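[têxteis-casa] Re: Dobragem de felpo e roupa escura sobre alcatifa

Para: lista têxteis-casa
Data: 2026-08-22
Assunto: Re: Dobragem de felpo e roupa escura sobre alcatifa

Caros,

Respondo aos pontos do Florin pela ordem em que os pôs, com o que apurámos na sala de Helwood. A mensagem dele segue transcrita no fim para quem lê só o arquivo.

1. Transferência de fibra entre felpo branco e malha escura

O problema existe e é de sequência. Com a roupa escura dobrada depois das toalhas, na mesma superfície e sem limpeza intermédia, o pelo branco aparece sobretudo nos vincos e na parte interior das pernas das calças. Com a ordem invertida, o depósito no felpo é pouco visível a olho nu, mas continua lá: passa-se fita adesiva larga sobre a toalha e a fita vem cinzenta. A malha cardada por dentro larga mais do que a malha lisa, e larga mais nas primeiras lavagens.

Para a roupa escura e macia, de face mate, não recomendo sacudir. Levanta a fibra e deposita-a no que estiver ao lado. Escova de borracha, sempre no mesmo sentido, da cintura para a bainha. Depois, dobra ao meio pelo gancho, perna sobre perna, e só então em terços. Se houver letras estampadas, a dobra deve passar ao lado delas. A película estampada aguenta mal um vinco marcado que fique em pilha durante semanas, e a temperatura de armazenamento conta mais do que o peso. 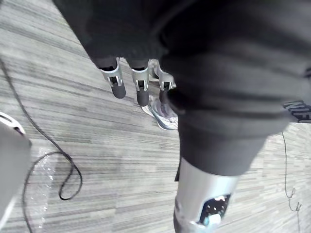
Quanto ao calçado, a regra que seguimos é a mais simples: quem dobra fica de um lado do pano de trabalho, e o pano não se pisa. As solas com relevo trazem grão fino que se aloja na base da alcatifa e volta a sair com a escova. O aspirador tira a parte solta. O resto sai com extração, que em Helwood se faz em fevereiro.

2. Superfície de trabalho

O Florin pergunta se se pode dobrar diretamente sobre a alcatifa. Poder, pode. O resultado é inferior ao da mesa por duas razões distintas, que convém não misturar.

A primeira é o atrito. O felpo prende no pelo da alcatifa e a camada de baixo não acompanha a de cima quando se puxa a dobra. Fica uma diferença de alinhamento na bainha que depois se repete em cada dobra seguinte. Um pano de algodão liso, de trama apertada, resolve. O pano que usamos veio da Pridow, tem 60 cm de largura e é curto para toalhas de banho abertas; serve para as de rosto. Para as de banho pomos dois, sobrepostos a meio.

A segunda é a leitura visual. Numa alcatifa de riscas cinzentas claras e escuras a borda de uma toalha branca vê-se bem, mas a de uma peça cinzenta perde-se. Se as riscas correrem em diagonal em relação à pessoa, o olho tende a alinhar a dobra pela risca e não pela costura. Vale a pena rodar o pano de trabalho até as arestas ficarem a direito com quem dobra e ignorar o desenho do chão.

3. Cabos no chão

Ponto que o Florin só refere de passagem e que me parece o mais urgente dos quatro. Cabos pretos finos, com folga, formam laçadas que se apertam quando se puxa uma ponta. Arrastar um pano ou uma toalha por cima apanha a laçada, e o felpo é o pior dos tecidos para isto: os anéis do pelo engancham em qualquer ficha ou abraçadeira com aresta e saem inteiros, deixando um fio puxado que não se recupera.

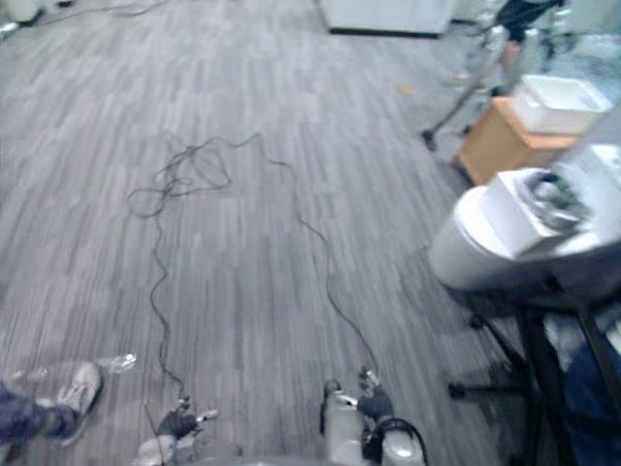
O procedimento que deixo por escrito, e que peço que comentem:

a) Antes de estender o pano, desfazer os nós a partir do meio do novelo. Puxar pelas pontas aperta.
b) Enrolar a folga em voltas largas, de 24 cm de diâmetro, alternando o sentido da volta para não acumular torção.
c) Fechar com fita de gancho e argola, com a face de gancho virada para dentro. A face de gancho exposta estraga felpo tão depressa como uma ficha.
d) Encaminhar o que tem de atravessar a sala pelo lado oposto ao do pano de trabalho.
e) Em suportes metálicos com várias pernas e travessas, prender o cabo à perna e deixar livre a travessa de baixo. É nela que o aspirador bate.

A calha plana da Zasley, que alguém sugeriu noutro fio, não assenta em alcatifa de pelo cortado. A base adesiva solta-se ao fim de poucos dias. Há uma versão com base de gancho que agarra melhor, mas volta ao problema da alínea c) se os lados ficarem destapados.

4. Dobra da toalha e pega do tecido

Concordo com a medida proposta para as toalhas de rosto, 15 cm de lado curto depois de dobradas, desde que se aceite uma folga de uma bainha. O felpo não dobra numa linha: dobra num rolo, e a espessura desse rolo depende do comprimento dos anéis. Quem mede pela aresta exterior e quem mede pelo plano obtém valores diferentes com a mesma toalha. Proponho que se meça sempre pelo plano, com a mão assente e sem comprimir.

Na zona onde a toalha vira sobre si mesma os anéis ficam achatados e parecem mais cinzentos. É efeito de sombra e de compressão, e não deve ser registado como mancha. Pela mesma razão não se deve julgar a brancura de uma toalha amarrotada: as camadas de baixo recebem outra luz e puxam para tons rosados. Abrir, alisar, olhar outra vez.

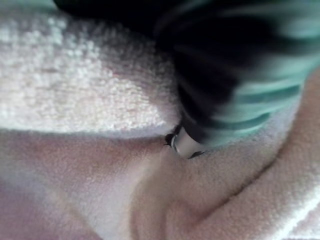 Felpo branco amarrotado, de perto.

Para retomar uma toalha neste estado, procura-se primeiro a bainha e só depois um canto. Os dois dedos entram por baixo da prega de cima e seguem a bainha até ao canto. Agarrar pelo meio do pelo e levantar multiplica as pregas e carrega o peso todo num ponto. Com toalhas ainda húmidas o efeito é pior e pode deformar a barra tecida.

Falta a altura das pilhas. O limite de 8 toalhas por pilha parece-me correto para prateleira fechada. Em prateleira aberta não tenho dados e prefiro não fixar número. O Guo ficou de ver o que se passa com a pilha do fundo, que na última verificação estava torcida para a esquerda, provavelmente por as bainhas estarem todas do mesmo lado. Alternar as bainhas deve chegar.

Agradeço correções às alíneas do ponto 3 antes de passarem para a folha da sala. Se alguém tiver uma alternativa à escova de borracha que funcione em malha cardada sem a abrir, mande a referência e o tempo de uso.

Cumprimentos,
R.

----- Mensagem original -----
De: Florin Furtună
Para: lista têxteis-casa
Assunto: Dobragem de felpo e roupa escura sobre alcatifa

Bom dia,

Quatro dúvidas para fechar a folha da sala.

1. Estamos a encontrar pelo branco na roupa escura depois de arrumada. É da lavagem ou da dobragem? Se for da dobragem, qual das duas se faz primeiro?

2. Há objeção a dobrar no chão, sobre a alcatifa, quando a mesa está ocupada? Com pano ou sem pano?

3. Os cabos da sala continuam soltos. Não sei se cabe nesta folha ou noutra.

4. Proponho 15 cm para o lado curto das toalhas de rosto e um máximo de 8 por pilha. Preciso que alguém confirme como se mede, pois tenho duas pessoas a obter resultados diferentes com a mesma régua.

Obrigado,
Florin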